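24 December 2024

Laundry pickup, bedroom setup, Belta room. Short day, wanted to close out the two-handed set before the break.

Where we are: 372 episodes kept so far on this task. Target is 2,000 across all rooms, so still a long way off, but this one was the slowest to get going and it moves faster now.

Swapped the leader arms back to the Sosen pair in the morning. The Bamix ones have a dead band in the wrist that makes you overshoot, then correct, and the correction ends up in the demo. Fine for boxes, bad for cloth. Recalibrated both sides, zeroed the grippers closed, checked again after lunch. Left side had drifted a little, right side fine.

Order for today's episodes: pick up dark cloth with left, pick up light cloth with right, hold both clear, turn, go to the basket on the side table, release one at a time. Starting positions changed every episode, basket stays put.

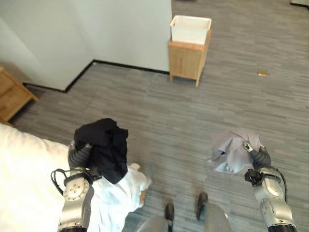 Biggest problem is still the grasp height. If I close the fingers on the top layer only, the cloth comes up by one fold and slides out during the turn. Pushing down a bit before closing works better, but on the bed it also grabs bedding. Threw out two episodes for that. I now go in at an angle on bed pickups and straight down on floor pickups – need to write this into the operator sheet so everyone does it the same way.

Second thing: I keep pausing after the first grasp while I look for the other cloth. The pauses are long enough that the Arnaud policy from early December learned to stop there too. Tried moving both arms at once instead. Feels clumsy but the recordings are cleaner. Trim script should cut idle time at the start and end only, not in the middle, so don't try to fix it there.

Release over the basket: open slowly, then lift. Opening fast leaves a corner stuck on the fingers.

To do after the break:
- operator sheet
- check left wrist zero before the first run
- move the basket for the next batch
- retrain with pauses filtered out, compare with the old one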